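Courses > Flavimlow Lab > Unit 4 > Rules for shared work surfaces

Unit 4. Good practice at the two-arm cell

These notes go with the Wednesday session at Kollville. Read them before you sign in. The Cavow sheet handed out in Unit 2 still applies, and where the two differ, follow these notes.

Before power-on

Walk the cables from gripper to base. A loop should have enough slack for the full reach of the arm and should not be able to catch on the other arm. Check that both mounting clamps are tight. If a knob turns by hand, stop and tell the instructor.

Clear the surface of anything the task does not call for. Task items are laid out from the task card, with sharp items such as scissors entered on the log by name.

Speed and distance

First runs are capped at 100 mm per second. After three clean runs the cap goes up to 309. Keep the grippers at least one hand width apart unless the task is a handover. Hands stay outside the walls whenever the motors are on, including when the arms are holding still.

Stopping

Either partner may stop a run and does not have to give a reason. Log the stop under code 621. Do not restart until both partners have said "clear" out loud.

After the session

Park both arms, switch off, then put the pens and small tools back in the organizer. Havlíček, Chapter 3, covers parking positions and is required reading for Unit 5.
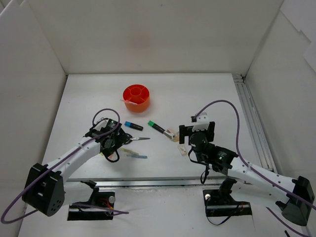
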